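Home | Washers | Dryers | Manuals | Spare parts | Contact

Filed under: Set-up guides, Front loaders

Drasar Model 87 – first wash and colour care

1. Transit bolts out first. All of them. Keep them in a bag for the next move.
2. Level the feet, lock nuts up tight.
3. Cold tap on, check the hose for drips.
4. Run one empty Cottons cycle, no clothes, half a scoop of powder. 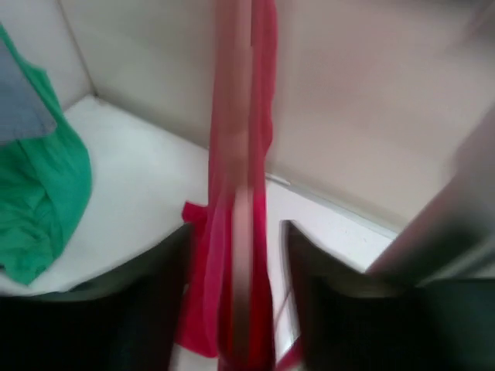 Colour Guard is the button left of the dial. Hold it for 3 seconds till the light stays on. Use it for anything in strong reds, like the cloth shown with all the lengthwise creases, and wash those on their own the first few times. Cold only.

CAUTION: do not open the door while the lock light is on.

5. Shake things out befor loading. Inside out for prints.
6. Fill the drum loosely – hand should still fit on top. Max 7 kg.
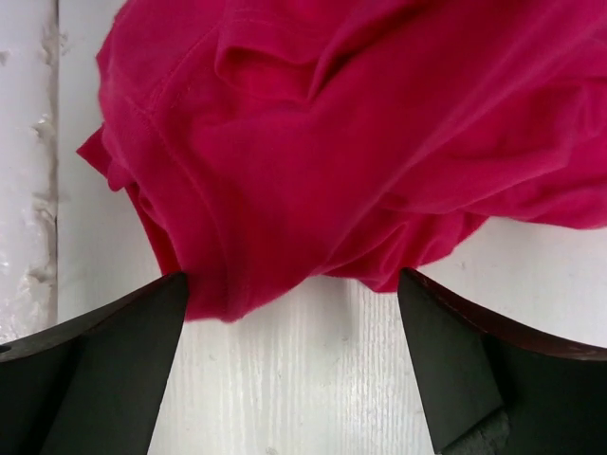
Page last changed: January

7. Pick the spin. Low for knits, high for towels.
8. Error 3103 means no water. Tap off, clean the inlet filter, tap on, press Start.

Note: Delay Start forgets its setting if the power goes out. Set it again.

9. Take the load out as soon as it beeps. Hang or lay flat, check the care label.
10. Leave the door ajar, wipe the grey rubber seal. Drain filter evry month, towel underneath.

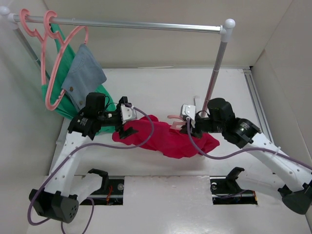 Lahcen Hegazy: Step 8 worked for me but the inlet filter was stuck fast. Had to use pliers, gently. Could you add that? Also my Colour Guard light goes off if I turn the dial afterwards, so I pick the cycle first now.

Yes – cycle first, then Colour Guard. Will fix the order above.

We use cookies to remember your model and region. Accept | Settings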